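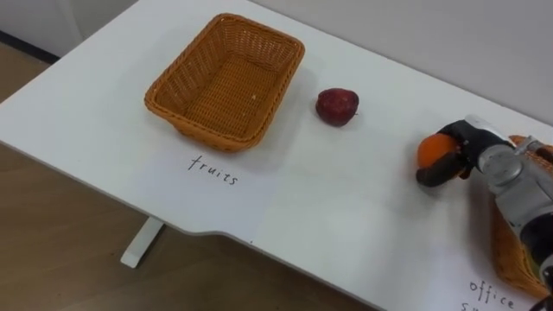
Sorting mixed items into labeled containers is the chore visitors to these pages ask about most, and current machines can do it within limits. The usual bench version uses two wicker baskets and handwriting on the tabletop: "fruits" under one basket, a label beginning "office" at the other, and loose items between them. A two-fingered gripper is well suited to something like an orange or an apple, which is rigid enough to hold and has no wrong side up. The same arm will do much worse with a bunch of grapes or a sheet of paper lying flat.

Can a robot read the label and decide where things go?
Yes, in most cases. Legible handwriting in a language the model was trained on is rarely the cause of a failed sort. Category decisions are also reliable for common objects. Borderline objects are less reliable. A tea mug may go to kitchen or office depending on how the request is worded. If the distinction matters to you, put it in the instruction.

What success rate should I expect?
In our Stidurville trials, a single pick and place of a familiar object succeeded 90 percent of the time. Clearing a full table of mixed items with no human help succeeded 69 percent of the time. Errors accumulate over a sequence, so the second figure is the one to plan with.

How fast is it?
Slow. Our standard sort takes 18 minutes. An adult does it in under two. Speed can be raised in the settings, but dropped items increase with it.

Can it fold laundry?
Towels and plain T-shirts, with two arms and a flat surface. Fitted sheets, no. Items pulled from a tangled pile have to be separated first, and that step fails more often than the folding does.

Can it load a dishwasher?
Partly. Plates and mugs into open racks are workable. Cutlery, stacked bowls and anything greasy are not dependable yet. We do not recommend unattended use with glass.

What about shop-floor work?
Kitting, bin-to-bin transfer and machine tending are further along than household chores because parts and positions repeat. The Kasprzak line has tended one press for over 2000 cycles between adjustments. Cable routing and threading small fasteners by feel remain manual at that site.

Does the lighting matter?
Yes. Even light and a plain, pale surface give the best results. Direct sun through a window produces hard shadows and glare, and both shift during the day. Run a test at the time of day you intend to use the system.

Do I need to retrain it for my own objects?
Not for ordinary groceries and stationery. For parts specific to your shop, plan on recording demonstrations. The Prundach guide covers the procedure, including how to vary the starting positions.

What happens when it drops something?
If the item stays within view and reach, the system tries again, up to three times. If the item rolls off the table, the task stops and waits for a person. Use a tray with a raised lip for round items.

Is it safe around children or pets?
Keep both out of reach of the arm. Force limits reduce the risk of injury but do not remove it.

Who do I contact about a task not listed?
Write to Kieran Parsons at the Inimberg office. Include the object list, table dimensions and the number of runs per day.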